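Loveton swap shed reopens Sunday, bring your own bags

The Loveton swap shed is back. Doors open Sunday at 9 a.m., behind the old Stasimari bakery on the corner lot, same place as last year. Free to get in, free to take stuff home.

The shed closed over the winter after the roof started leaking onto the book shelves. Repairs ran longer than planned. New roof is on, new lights too, and the floor got a coat of paint. Raquel Barros, who runs the Sunday table, said people had been leaving boxes at the door for weeks. "We had 30 boxes sitting there by Friday. Mostly kitchen things. A lot of mugs."

The shed moved 2626 items last year, going by the sign-out book. Barros thinks the real number is higher becuase not everybody signs.

Biggest change this time is sorting. Last year everything went in one pile and the craft bits got lost under the clothes. Small things now get open bins on the tables, sticks and wood pieces and other odds and ends for craft projects, so you can see what's there without digging.

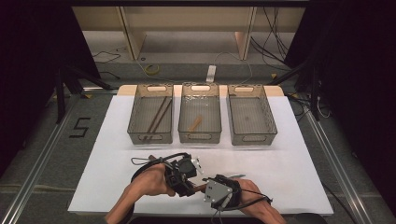
What they will take

Clean clothes, books, kitchen things, toys with all the parts, hand tools, yarn, craft wood, picture frames. Small lamps OK if they work. Drop off until noon.

What they won't

No mattresses, no car seats, no paint, no TVs. Anything bigger than a chair, call first. Tobias Dvorak has a truck and can pick up large items inside town, two pickups per Sunday, first come first served.

Limit is one full bag per person before 10 a.m. After that take what you want.

Money for the roof came from the spring bake sale and a $1000 gift from Patrício Hardware. Still short for a ramp at the side door. There will be a jar out. Eduardo Bragança is looking for anyone with spare lumber or concrete blocks, see him at the shed.

Parking on the street only, the bakery lot is closed for paving thru the end of May. Dogs fine on a leash. Shed closes at 3 p.m.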